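The Pencil Department

Els Maes has put pencils into cups for a living, on and off, since before her younger son could walk. She is fast, she is bored by it, and until this March she had never once been asked how she did it.

Then Listville, the desk supply company that employs her, decided that part of its gift set line should be handled by robot arms. The sets are simple: a cup, a few pencils, sometimes an organizer to go with them. The order came in for 339 of them the week I visited, which Els called a quiet week.

"They asked me to explain picking up a pencil," she says. "I said, you pick it up. They wrote that down."
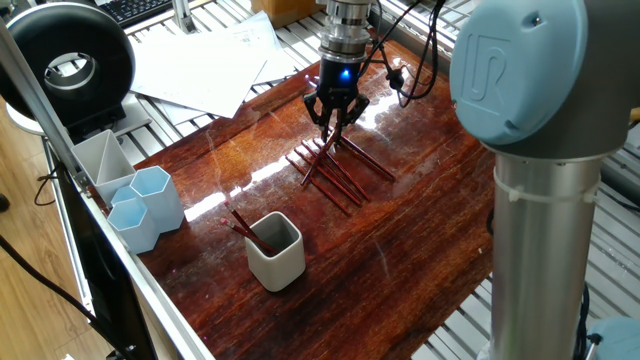

Red pencils, piled and potted, on the trial bench at Listville.

The person doing the writing down was Corentin Leblanc, the engineer in charge of the trial, who has the patience of a man whose day is measured in pencils. A pile, he told me, is a miserable thing for a machine. Pencils cross. They roll. They hide under one another, and red ones on a reddish table are a special kind of unkindness, one he admits he chose himself.

Els feels for a pencil without looking while she talks about her sister's kitchen. The arm has to look. So her job has changed into something odder: two days out of six she sets out the cups, watches the arm work and says what she would have done.

She gets the same pay for this. Her union rep, Marijke Dierckx, made sure of it in writing, and also got the word "assistant" struck from the new job title. Management had been using it for Els. Els had been using it for the robot.
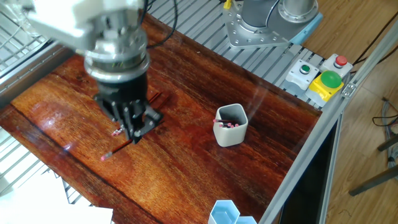
Erasers up in the gray cup, with more pencils still to go.

The rest of the packing room takes a mixed view. Olesia Hrytsenko, who runs the labeling table, likes that her wrists no longer ache by Thursday. She does not like that the breaks have gone quiet. Four people used to share the cup bench, and now there are two, the others having moved to returns, where they report that customers are worse than pencils.

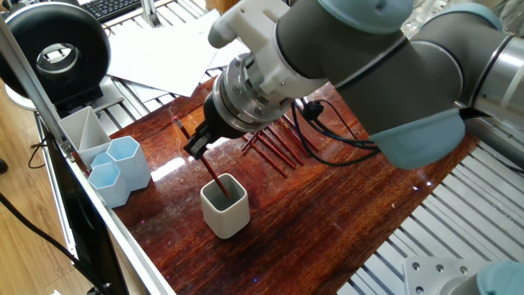

Roos Vermeulen, the floor manager, insists no one will be let go, and so far no one has been. She is less sure what to promise for next year. The plan on her wall has the arms at 100 sets a shift and a blank box where the staffing number should be. She has been meaning to fill it in - she says this twice - but the people upstairs keep asking for another trial first.

Els has her own plan, and it involves the training course for operators. Corentin put her name down. She has already told him the cups are too close together.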